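Knurling

Knurling is a surface finish in which a regular pattern of ridges, usually straight lines or crossed diagonals, is formed on a part so that it can be held or turned without slipping. The word is used for both the process and the finished surface. Knurled surfaces are found on hand tools, thumbscrews, barbell shafts, pen barrels, micrometer thimbles and the grips of many laboratory instruments.

Patterns

The straight knurl consists of parallel ridges running along the axis of the part. It resists rotation in the hand but gives little hold against a pull along the axis, and is common on small knobs and on pins meant to be pressed into a softer material. The diagonal knurl has ridges set at an angle, either left-handed or right-handed. The diamond knurl combines both hands and produces a field of small four-sided points. A diamond pattern may be raised, with the points standing up, or depressed, with hollows in place of points. The raised form gives the stronger grip and is also the more abrasive.

The spacing of the ridges is called the pitch. Coarse, medium and fine pitches are in general use, and metric and inch systems are not interchangeable. A fine pitch suits small diameters and light loads. A coarse pitch holds better with gloves or oily hands but removes skin more readily.

Methods

In form knurling, hardened wheels carrying the reverse of the pattern are pressed against a turning workpiece. Material is displaced from the valleys and flows into the crests, so the diameter of the part grows slightly. In cut knurling, the wheels are set at an angle to the work and remove material as chips. The diameter changes very little, and the method can be used on thin-walled tubes that would collapse under the pressure of forming. 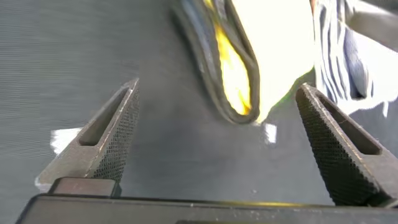

Flat knurling is less often described than the cylindrical kind, though the geometry is simpler. A lathe is of no use on a flat face, and the pattern is generally milled, planed, etched or cast. Two sets of grooves are cut at crossing angles, and the uncut material between them remains as points. The result is a dense grid of tiny raised diamonds, as on the inner face of a tapered gripper finger, and similar surfaces are found on the jaws of pliers and bench vises. Flat patterns on jaws are sometimes called serrations in trade catalogs, although that term is properly kept for parallel grooves.

Tracking

When a wheel rolls around a cylinder, the circumference must be close to a whole multiple of the pitch. If it is not, the second turn falls between the ridges of the first and the pattern doubles. Torbjørn Skjelbred, writing in the Midoreck shop manual, recommended a trial band 3 mm wide before the full length is rolled. The Rønning toolholder, built at Evberg, carried 6 wheels in a revolving head – one pair for each of three pitches – and could be changed over without removing it from the lathe.

Wear

Points lose height with use, and soft metals such as aluminum and brass wear faster than hardened steel. Plating fills the valleys and should be kept thin where grip matters. Clogged patterns are cleaned with a stiff brush and solvent. A wire wheel will round the crests of softer parts.

See also: Broaching; Checkering; Thread rolling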